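Speaker notes: Keeping track of small parts in shared workshops
Skov Makers' Hall, members' and partners' day, 10/13/22
Running time 30 minutes, questions to follow

Slide 1. Welcome

Thank the hosts and confirm that everyone at the back can hear. Mention that the printed summary is on the table by the door and that the stores procedure is available from the Skov office on request.

State the subject plainly. The talk concerns fixings and other small parts: how they are bought, labelled, issued and returned in a workshop used by many people. It does not cover power tools, timber or chemicals, which have their own procedures.

Slide 2. Where we began

Until August of last year the Hall held its fixings in whatever they had arrived in. Paper bags, jam jars and the supplier's own boxes stood together on the same shelving. Members were asked to put things back where they had found them, and most did. The difficulty was that new members had no means of knowing where that was.

The stock check carried out that month recorded 1198 separate containers, many of them holding a mixture. Pause here. Those present from the Uteven site will recognise the position, as their own check was done shortly afterwards and showed much the same pattern on a smaller scale.

The cost of the fixings themselves was modest. The cost in time was considerable. Members reported buying a new packet on the way to a session in preference to searching for one on arrival, and the new packet then joined the others on the shelf.

Slide 3. What a label must say

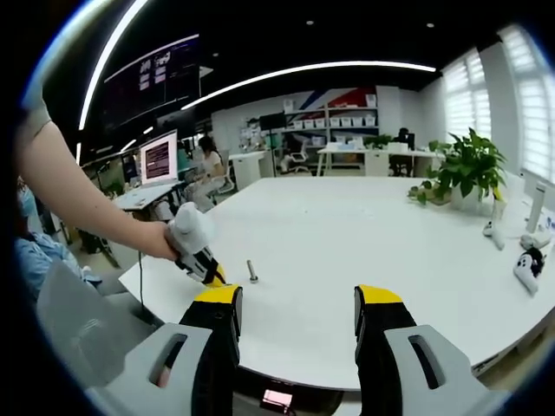
Labelling is the part of the procedure on which we have spent the most effort, and the part most often skipped elsewhere. Every drawer carries four items of information: thread, length, head and finish. The head is the entry most often left off by members filling in a label for the first time. A bolt standing upright on its flat head, as the small one on the white tabletop does here, is easily told from a countersunk screw, yet in a closed drawer the two may share a thread and a length, and the label is all that the member has to go by. We ask that the head be written out in full. Abbreviations were tried for one season and withdrawn, as three different sets were found to be in use at the same time.

Labels are printed centrally. Handwritten labels are accepted for a fortnight, after which they are replaced or the drawer is emptied into the sorting tray.

Slide 4. Drawers and cabinets

The Hall chose the Andix cabinet for metric fixings and retained its older open racks for everything else. The reasons were largely practical. The cabinet locks, it stands on castors, and its drawers can be lifted out and carried to a bench. Members should carry one drawer at a time. This rule is unpopular and will be kept.

Imperial fixings occupy 13 drawers at the bottom of the east rack, marked in red. They are retained for repair work on older machinery and should not be used for new projects. Anyone needing a quantity should order it.

If asked about cost: refer the questioner to the printed summary. Do not quote prices from memory.

Slide 5. Issue and return

Fixings are issued without charge up to a handful. The word "handful" was chosen deliberately and has caused fewer disputes than the figure it replaced. Larger quantities are entered in the Floton register, which is kept on the desk at the entrance and may be filled in by any member.

Returned parts do not go back into the drawers. They go into the sorting tray, and the tray is cleared at the end of each week by whoever is on the stores rota. A part that cannot be identified within a minute goes to scrap. It was felt at first that this was wasteful – several members wrote to say so – but the tray had previously filled faster than it could be cleared, and good parts were being lost among bad ones.

Used locking nuts are always scrapped. Please say this slowly, and repeat it.

Slide 6. Clearing the bench

Sessions end ten minutes before the published time in order that benches may be cleared. Loose parts are swept into a dish, never onto the floor and never into a neighbour's dish. The next member to arrive is entitled to a clear surface.

Magnetic dishes are provided for steel. For brass and stainless parts an ordinary dish with a lip is used, and it should be set well back from the edge. We have no wish to see the vacuum cleaner used for recovery again.
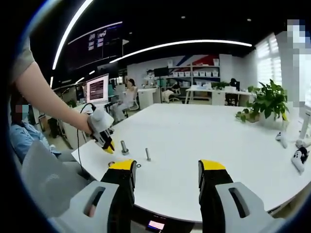

Uteven have put it to us that ten minutes is too short, and that at their site members packing up a large job need twice that if the sorting is to be done properly. They would prefer that the closing bell be rung earlier and the booking charge left unchanged. Their view is that a member who is hurried will tip everything into the tray, good and bad together, and that the work is merely passed to the rota.

Reply for the speaker: the point is accepted in part. The Hall will extend the clearing period for evening sessions from the new year and will compare the state of the tray before and after. Daytime sessions remain as they are for the present, as the benches are booked back to back.

Slide 7. Results so far

Keep this brief. After the reorganisation 43 members returned the questionnaire. The majority said that they now found what they needed at the first attempt. The most common complaint concerned washers, which are still sorted by bore alone and ought also to be sorted by outside diameter. This work is in hand.

Duplicate purchasing has fallen, although the register was not kept consistently in the early months and no firm figure should be given.

Slide 8. Advice to other workshops

Begin with one cabinet and finish it before starting the next. Print the labels before moving the parts. Agree in advance what will be thrown away, and by whom.

Sites wishing to borrow the label template may apply to the Skov office. It is supplied on condition that the four headings are kept in the same order, so that members moving between sites are able to read them.

Slide 9. Questions

Likely questions: electrical connectors (held separately, see the electronics bench), wood screws (next phase), lost keys to the Andix cabinet (office only). Allow time for the Uteven party to leave for their coach.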